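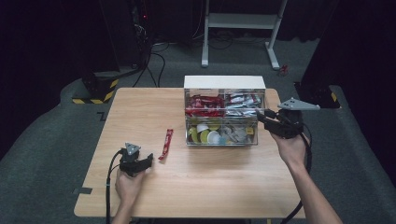
図4-1 机の上の仕切りケースと赤いスティック包装の菓子

起業実践演習 第4回 配布資料
顧客インタビューの設計と記録

担当:チャリト・ポリカルピオ
補助:ジェンマ・フィオーレ(演習の班分け、提出物の受付)

4.0 前回からの続き
前回は事業の仮説を一枚の紙に書き出すところまで進めた。提出された仮説のうち、「誰が」の欄に「若い人」「忙しい人」「中小企業」とだけ書いてあるものが目立った。この書き方では、誰に会いに行けばよいかが決まらない。今回の作業に入る前に、「誰が」の欄を、職種、場面、頻度の入った一文に直しておくこと。
例:「忙しい人」→「従業員が数人の工務店で、見積書を月に何度も自分で作っている店主」
直した仮説は欄外に日付を入れて残す。前の版は消さない。

4.1 インタビューで知りたいこと
製品を作る前のインタビューの目的は、相手が現在どのように問題を処理しているかを知ることにある。製品の感想を集めることは、この段階では目的に含めない。製品の説明を始めると、相手は説明に対する返事を考えはじめ、普段の行動について話さなくなる。
聞くべき項目はおおむね次のとおり。

・その問題が最後に起きたのはいつか
・そのとき何をしたか、誰に頼んだか
・どのくらい時間と費用がかかったか
・ほかの方法を試したことがあるか、やめたのはどの時点か
・費用を決める人は本人か、別の人か

最後の項目は学生の班で抜けやすい。企業向けの製品では、使う人と支払う人が別であることが多い。片方だけに聞いて仮説を固めると、後で価格の話になったときに聞き直しが必要になる。

4.2 質問文の作り方
質問は過去の事実を尋ねる形にする。「もし~があれば使いますか」「いくらなら払いますか」という仮定の質問は、答えやすいが、答えの内容が後の行動と結びつきにくい。

書き換えの練習
(a)「請求書を自動で作るアプリがあったら便利だと思いますか」
→「直近の請求書は、どのような手順で作りましたか」
(b)「いまの在庫管理に不満はありますか」
→「先月、在庫の数が合わなかったことはありましたか。あった場合、どう処理しましたか」
(c)「月々いくらなら契約しますか」
→「いま在庫管理に払っている費用を教えてください。手作業の場合は、誰が何時間使っていますか」

(b)の元の文は「不満」という語で答えの方向を決めている。同じように「面倒」「困る」「無駄」なども質問文から外す。相手のほうからこれらの語が出た場合は、そのまま書き取る。

質問の数は一回につき八つまでとする。それ以上用意しても、時間内に終わらないか、一つ一つの掘り下げが浅くなる。掘り下げには「そのときの流れをもう少し詳しく教えてください」「その前は何をしていましたか」の二つがあればほぼ足りる。

4.3 事例:Varance
Varanceは、小規模な飲食店向けに仕入れの予約サービスを作ろうとした班から始まった会社である。創業者の一人であるグイド・ベリーニが、当時の記録を授業用に提供してくれた。

最初の段階で、班はアンケートを156件回収した。「仕入れの手間を減らすサービスに興味があるか」という設問には、大半が「ある」または「非常にある」と答えた。班はこれを根拠に試作品を作り、回答者全員に利用案内を送った。登録したのは数軒で、二度目の注文をした店はなかった。

その後、班は44軒の店を訪ね、仕入れの直近の一回について話を聞いた。わかったことは二つある。一つは、店主の多くが電話での注文を手間と考えていなかったこと。注文の電話は、その日の入荷状況や相場を聞く場にもなっていた。もう一つは、手間として語られたのが、注文の後の伝票の照合だったこと。閉店後に納品書と請求書を並べて確認する作業が、多くの店で店主一人の仕事になっていた。

班は予約の機能を捨て、伝票照合だけを行うものに作り直した。現在の製品はこの延長にある。

授業で考える点
アンケートの回答は嘘ではなかったと考えてよい。「手間を減らしたいか」と聞かれて「減らしたくない」と答える人は少ない。設問が問題の中身を班の側で決めてしまっていた。この設問をどう書き換えれば、アンケートの段階で照合作業に気づけたか。また、書き換えても気づけなかった可能性はあるか。次回の冒頭で二つの班に発表してもらう。

4.4 相手の探し方
知人から始めてもよいが、知人だけで終わらせない。知人は話を合わせてくれることがあり、職業や生活も自分と似ている。
依頼の連絡には次の四点を入れる。

1 自分の所属と名前
2 何について聞きたいか(製品名や企画名は書かない)
3 所要時間(20分と書き、20分で終える)
4 販売の目的ではないこと

依頼文の例
「突然のご連絡で失礼いたします。起業実践演習を履修している○○と申します。小さな店舗での伝票の管理について調べており、普段の作業のお話を20分ほど伺える方を探しております。商品のご案内をすることはありません。ご都合のよい時間帯がございましたら、お知らせいただけますと幸いです。」

返事がない場合の再送は一回まで。断られた場合は礼を述べ、それ以上は理由を聞かない。
話を聞いた人には、最後に「同じような仕事をしている方で、お話を聞けそうな方はいらっしゃいますか」と尋ねる。紹介が続くと偏りも生じるので、紹介元を記録しておくこと。

4.5 当日の進め方
二人一組で行う。一人が聞き、一人が記録する。三人以上で行くと相手が構えてしまうので避ける。
録音する場合は、始める前に口頭で許可を取り、許可を得た旨も記録に残す。断られたら手書きの記録だけにする。途中で許可を取り消されたときも同じである。
相手の職場で話を聞けるなら、そのほうがよい。帳簿、付箋、共有の表など、実際に使っているものを見せてもらえることがある。撮影は別に許可が必要で、顧客名や金額の入ったものは許可があっても撮らない。

沈黙が続いても、すぐに次の質問に移らない。五つ数えてから口を開く。聞き手が選択肢を並べて助けると、相手はその中から選んでしまう。

自分の企画について聞かれた場合は、「まだ調べている段階です。終わってから説明します」と答え、質問がすべて済んだ後に短く話す。その後の感想は記録用紙の別欄に書く。4.1の項目とは混ぜない。

4.6 記録用紙の書き方
記録は当日中に清書する。用紙は三つの欄に分かれている。

発言:相手の言った言葉をそのまま書く。要約しない。
観察:見たこと。道具、書類、作業の順序など。
解釈:聞き手の考え。必ずこの欄に書き、発言の欄に入れない。

書き損じの例を挙げる。発言の欄に「照合作業に強い課題を感じている」と書いた班があったが、これは解釈である。元の発言は「月末は帰りが遅くなるね、伝票があるから」だった。二つを並べると、「強い課題」と言えるかどうかはまだわからない。帰りが遅くなることをどの程度避けたいと思っているのか、次の質問で確かめる余地がある。

金額と時間は単位まで書く。「3270」とだけ書いてあると、円なのか件数なのか、月なのか年なのかが後でわからなくなる。「3270円/月(税込、本人の記憶による)」のように、何に基づく数字かも添える。

4.7 件数と集計
必要な件数に決まりはないが、この演習では一班あたり八件を下限とする。同じ話が三件続けて出たら、相手の条件を変えてみる。店の規模、業種、経験年数のどれか一つを変え、ほかはそろえる。
件数が少ないうちは割合で書かない。八件中六件を「75%」と書くと、読む側は大きな母数を想像する。「八人中六人」と書くこと。

集計では、発言を一つずつカードに写し、似たものを寄せる。束の名前は最後につける。先に名前を決めると、その名前に合う発言だけを集めることになりやすい。どの束にも入らないカードは捨てずに残しておく。

4.8 仮説の判定
インタビューの前に、どのような結果なら仮説を捨てるかを書いておく。書く時点は必ず一件目より前とする。
例:「八人のうち、直近一か月に伝票の照合で一時間以上使った人が三人以下なら、この仮説は捨てる」
基準を満たさなかったときに基準のほうを下げた場合は、報告書にその旨を明記する。減点はしないが、書かれていない場合は再提出とする。

4.9 課題
各班は、直した仮説(一枚)、質問文(八つまで)、捨てる基準(一文)を提出する。提出先はジェンマ・フィオーレ。受付は17時まで。
質問文は提出前にほかの班と交換し、仮定の質問が残っていないか確認し合うこと。交換の組み合わせは次のとおり。

Donati班 ― Ollico班
Wasiton班 ― ナタリーナ・バッシの班(企画名未定)

インタビューの実施は、質問文が返却された後とする。返却前に始めた分は件数に入れない。
実施期間は10月の末まで。相手の都合で期間内に終わらない班は、早めに相談に来ること。

質問文の書き換えについての個別相談は、ライムテ・ペーテルソンスが担当する。記録用紙の原本は教室の後ろの棚にあるので、必要な枚数を各自で持っていくこと。

次回:インタビュー記録の読み合わせ。一件目の記録がある班は清書を持参する。まだの班は4.2の(a)から(c)にならって、自分の班の質問文の書き換え前と書き換え後を用意しておく。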